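Design and Construction of a Low-Cost Desktop Arm with Wrist-Mounted Vision
Final Project Report, Workshop Practice Module
Work carried out in the shared workshop, Bulcombe

Summary

This report describes the assembly, wiring and testing of a small robot arm intended to work on an ordinary office desk. The arm, referred to throughout as Stutlow, carries a two-finger gripper and a small camera at the wrist. A second camera is fixed in position and observes the whole working area. Control software was written by the student and is referred to as Muli. The project ran from November until the end of the spring term. The arm met its requirements for movement and repeatability. It met its requirements for finding pale objects on a pale background only in part, and the greater portion of this report is concerned with that shortfall.

1. Background and aims

The Bulcombe workshop is shared between several courses, and bench space has to be given up at the end of each session. Any machine built there must therefore be light enough for one person to lift, must run from a normal wall socket and must tolerate being set down in a slightly different place each time. An earlier student arm, Stunau, was bolted to its bench and was taken apart when the bench was needed for other work. Its drawings and two of its motors were made available to the present project.

The aims agreed at the proposal stage were as follows.

To build an arm that could be clamped and unclamped without tools.
To fit a camera at the wrist with a clear view of both fingertips.
To approach small household and desk objects from above and from the side without striking the surface beneath them.
To record every trial from both cameras so that faults could be examined afterwards.

Lifting heavy objects was excluded from the outset, as was any work with liquids or heat.

2. Mechanical construction

The base and lower joint follow the Stunau drawings with minor changes to the hole spacing. The upper link was redrawn and shortened, as the original had flexed noticeably when the arm was stretched out. Each joint was run in for an hour with no load before the next was fitted. This proved worthwhile at the elbow, where a grub screw worked free during the first run and would have been difficult to reach later.

The gripper opens to 54 mm between the inner faces of the fingers. This figure was chosen by measuring the objects on the test list and adding a small allowance. The fingers taper towards the tip so that they can enter the space beside an object without disturbing its neighbour. A single motor drives both fingers through a pair of meshed gears, and the position of that motor is reported to Muli on every control cycle.

Two faults arose during assembly. The first was backlash in the finger gears, which was reduced by moving the centres closer together and cutting a new cover plate. The second was cable strain at the wrist. The camera lead had been routed outside the forearm and pulled tight when the wrist turned fully. It was moved inside the link and given a loop of slack, and no further lead failed during the project.

3. Wrist camera

The wrist camera sits behind the gripper and looks along the fingers. Its position is a compromise. Moving it further back gives a wider view but makes the gripper bulky, and moving it forward causes the fingers to fill the picture. The bracket was remade three times. The final version leaves the fingertips in view at all times, with the remainder of the picture available for the object.

Focus was set for the middle of the working range. At very short distances both the fingers and the object soften, and fine detail is lost. The effect was most troublesome with printed surfaces. A person looking at the object itself would use its markings to judge which way it was facing, and the original plan had been for Muli to do the same. In close views the small dark marks on a white surface are reduced to smudges, and a large dark finger may cover much of the remaining area. The plan was dropped in favour of judging orientation from a greater distance, before the final approach begins.

Exposure raised a related difficulty. The camera adjusts its own brightness, and a white object lit from the side can be washed out on one part while a nearby black part remains very dark. Fixed exposure was tried and gave steadier results in the evening, when the workshop was lit only by its ceiling lights, but performed poorly in the daytime. Automatic exposure was retained, with an upper limit.

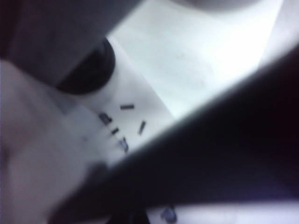
4. Control software

Muli runs on a second-hand laptop and is divided into three programs. The first reads both cameras and stores the pictures. The second converts a requested fingertip position into joint angles. The third decides where the fingertips should go next and is the only one that was rewritten during testing.

A move is carried out in stages. The arm first travels to a safe height, then moves across, then descends at reduced speed. The reduced speed was added after an early trial in which the fingertips met the bench hard enough to trip the motor protection. An emergency stop switch was fitted to the base clamp, wired directly into the motor supply so that it would work whether or not the software was running.

Calibration is repeated whenever the arm has been moved. The operator guides the fingertips to marked points on a card, pressing a key at each one. The complete procedure takes less time than setting up the lights, and a new user was able to follow it from the printed sheet alone.

5. Working near a raised surface

The test area was given two levels so that the arm could not rely on a single known height. Objects stood on a raised white platform with a rounded front edge, and the fingers often had to approach from the lower tabletop. This arrangement was intended to resemble a real desk with a shelf or riser at the back.
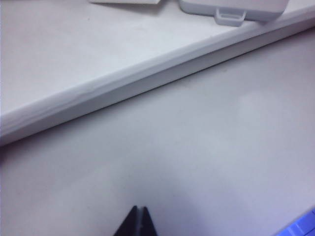

Height estimation was the weakest part of the first version of Muli. The program assumed that a change in brightness marked the border of an object, and it searched inwards from there. On the two-level test area this assumption failed repeatedly. The rounded ledge catches the light along its upper curve and darkens beneath, so that a long diagonal band of bright and grey crosses the view, and this band is far stronger than the outline of a white box standing on a white platform. The program accordingly treated the ledge as the object and directed the fingers towards it. Several remedies were considered. Covering the platform with dark card would have removed the problem, but it would also have removed the reason for the test, and the suggestion was not taken up.

The method finally adopted makes use of the fixed camera. The line of the ledge is marked once by the operator at the start of a session, and Muli ignores any strong edge lying along that line. Soft shadows beneath objects are then used as supporting evidence. A second check compares the motor current during descent with a stored value and halts the arm if contact is made early.

6. Trials and results

The assessed trials numbered 39. Each began with the arm at its rest position and ended when the fingers closed, when the arm was stopped by the operator or when the software reported that it could not continue. A total of 2582 pictures was retained from the two cameras, after duplicates taken while the arm was at rest had been removed.

Dark objects gave little difficulty. The outline was found promptly and the descent was smooth. White objects with a dark feature, such as a cap or knob, were also handled well, provided that the feature was in view before the final approach. Plain white objects on the platform gave the most failures. The commonest fault was a correct position across the bench combined with an incorrect height.

Repeatability was examined separately by sending the fingertips 2000 times to the same point in free air over a single long session. The position drifted as the motors warmed and then settled. A warm-up routine was added to Muli as a result and was used before all the assessed trials.

7. The fixed camera and cable clutter

The fixed camera was intended at first only as a record. It became part of the control method once the ledge line had to be marked, and it was also valuable in planning, as it shows the platform together with the things that are liable to obstruct the arm. Cables were the chief concern. A rigid object occupies one place and can be avoided by a simple box drawn around it, whereas a loop of cable rises well above the plug to which it belongs.

The rear of the test area was left in use as a normal desk, with a monitor, keyboard, mouse and power strip on the platform. White cables arc up in front of the monitor stand, and the black power cord sweeps out in a wide curve to the right of its plug. A box drawn around the strip alone would leave both outside it. The permitted region was therefore drawn by hand on the fixed view and ended short of the strip, and the arm was programmed to refuse any target beyond it. This is a crude solution and reduces the useful area considerably.
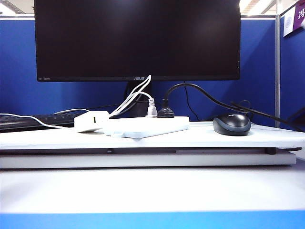
8. Discussion

The mechanical work took less time than had been allowed and the software took a good deal more. With the same hours available again, the student would build a plain, unpainted gripper at an early stage and begin recording pictures at once, leaving the finish of the parts until later. Much of the difficulty with pale surfaces could have been found in the first month by holding the camera by hand over the desk.

The decision to keep the test area close to a real desk made the results look worse than they might have done. It is nevertheless considered correct, as an arm of this kind has no use on a bench prepared specially for it.

The reuse of the Stunau motors saved money but introduced an unequal pair at the shoulder. One ran warmer than the other throughout. Any further version should have matched motors.

9. Further work

A small lamp at the wrist, angled to throw a firmer shadow, is the first change recommended.
The ledge line should be found automatically and confirmed by the operator.
Cables should be entered as forbidden regions in their own right, so that the space between them may be used.
The camera bracket should be made adjustable, with a scale, so that focus settings can be noted and restored.

10. Storage and handover

Stutlow has been left in the Bulcombe parts store with its clamp, power supply and calibration card. The drawings, the Muli source files and the recorded pictures are on the module drive, in folders named after the sections of this report. The emergency stop should be tested before the arm is next powered, and the finger gear cover should be checked for cracking at the two lower screw holes.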